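Hevura add a second Nitholm night after the first one sells out 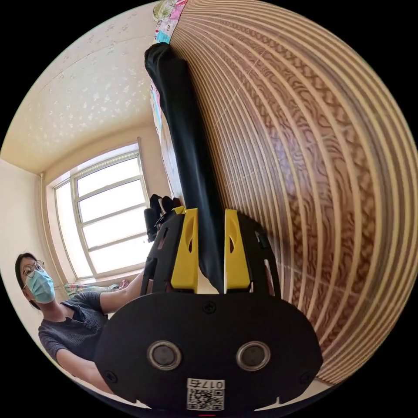

Well, that was quick! Tickets for Hevura's August show at the Nalby in Nitholm went on sale at nine on Friday morning, and by the time I'd made a coffee and found my bank card all 700 had gone. I sat there refreshing the page like a fool for a good while afterwards, just in case.

The good news is that the band have now added a second night at the same venue, straight after the first. Tickets are £44 this time as well, booking fee included, and you can buy up to three per person. If you joined the waiting list you should already have an email with a link in it (check your junk folder, mine was in there between two pizza offers).

For anyone who hasn't come across them yet, Hevura are a five-piece who play fast, brassy dance music with a lot of accordion and a drummer who never seems to sit down. I first heard them on a late-night radio show while I was doing the washing up and ended up standing there with the tap running. Their second album, Vondráček, came out in the spring and I've had it on more or less constantly. The title track is the one everybody knows, the one with the clapping, but do give side two a go. The slow waltz near the end is lovely, and I'm hoping they'll play it live, as they left it out of the set when I saw them last winter.

That show was in a much smaller room, I should say, with a low ceiling and one bar, and we all came out soaked. The Nalby is a different sort of place. It used to be a cinema and the floor still slopes a bit towards the stage, so you get a decent view even if you're short like me. The balcony is seated and it's open for both nights, but the seats aren't numbered, so get there early if you want one. Doors are at seven and the support act, still to be announced, will be on at eight.

If you're coming in by bus, the 807 stops right outside, though the last one back leaves at twenty to eleven and I'd be surprised if the encore is over by then. I'm going to drive and park behind the station.

The band say they'll have the album on vinyl at both shows, along with a new T-shirt, and they're planning to play a couple of unrecorded songs too. I've got my ticket for the second night, so if you're at the first one, let me know in the comments whether they do the waltz!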